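Inicio | Programa | Apuntes | Bibliografía | Salidas de campo | Contacto

Usamos cookies propias y de terceros para mejorar su experiencia. Aceptar | Configurar

Uso público en espacios naturales
Tema 4. Cómo llega la gente (y por dónde se pierde)
Apuntes de Regula Lanz

Punto de partida: el visitante no lee. Mira el mapa del panel, asiente con gravedad y toma el camino contrario. Diseñar accesos consiste en contar con ello.

1. El acceso principal

Caso de trabajo: el parque de Tornley, 418 hectáreas de pinar y humedal, con una sola entrada para vehículos por el norte. Por el sur hay una verja muy bonita que no se abre desde antes de que yo diera clase. Los navegadores mandan allí a todo el mundo. El aparcamiento oficial tiene 200 plazas; el arcén del sur, ninguna, y en marzo se llena igual.

Repasen la diferencia entre acceso legal, acceso físico y acceso percibido. En el examen se confunden siempre los dos últimos.

2. Señalización

Plattner distingue entre señal de aproximación, de confirmación y de consuelo. La tercera es la que dice «va usted bien» cuando el caminante ya ha empezado a discutir con su pareja. En el sendero de Egger hay una cada 50 metros durante el primer tramo y después silencio absoluto hasta el embarcadero.

Letra grande, pocas palabras, flechas que apunten a algo. Parece poco pedir.

3. Capacidad de acogida

No es un número sagrado. Depende de la época, del firme y de si hay cría en el humedal. Para Tornley manejamos 51 personas a la vez en el observatorio, cifra que aguanta la estructura y no aguantan las garzas.

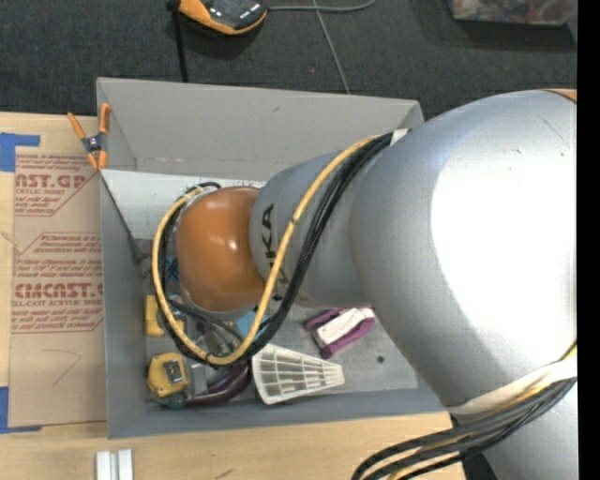
Fig. 1. Brazo KUKA sobre una cubeta gris.

4. Para la próxima sesión

Leer el capítulo de Gion Plattner sobre senderos circulares (el de Odero, no el resumen que circula). Traer un plano de acceso a un parque que conozcan, dibujado de memoria, con el norte puesto. Quien elija Sorkico, que incluya la pasarela y explique por dónde se vuelve.

Suscríbase a nuestro boletín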